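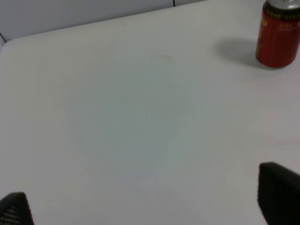 14/10/2022

Clearing a table is the chore I keep coming back to when people ask whether machines can do housework yet. It sounds like one job. In practice it is at least two, and the two are at very different stages.

The first is picking things up. A single drinks can standing on a pale table is close to the best case: strong colour against a plain background, a regular shape, nothing touching it. A two-finger gripper should manage that. Since August I have logged 328 attempts at lifting one upright can, with the start position changed each time, and 10 of them failed. Most of those were approach errors. A finger came down on the rim and tipped the can before the grip had closed. Glossy metal still upsets depth sensing, and the shiny top is where the readings are worst.

The second job is noticing that the table needs a wipe. A faint ring where a cup or can has stood is obvious to anyone who has ever owned a table. To a detector it is a thin arc, barely darker than the surface, and it competes with every soft shadow in view. My shadow rejection works by ignoring low-contrast edges, so it ignores the rings too. Lower the threshold and the arm tries to wipe shadows, which is thorough but slow.

Nidia Huamán suggested comparing two exposures with the lamp moved between them. Shadows shift and stains stay put. It works on a bench. At home it means a second lamp and somebody willing to have it switched on and off at dinner.

Discoloured patches are worse. I have no reliable way to tell a mark that will come off from one that is part of the finish, and neither does Hernán Tello, who has fitted more worktops than I have seen. He rubs it with a thumb. I have not yet found a good substitute for the thumb, though a force reading during the wipe gives a weak hint.

So, can a machine clear a table? Cans, yes – roughly. Wiping to a fixed pattern, also yes, if you accept that it cleans the clean parts as well. Deciding where to wipe, no. Next month I am trying a damp pad on the left finger and a lower light.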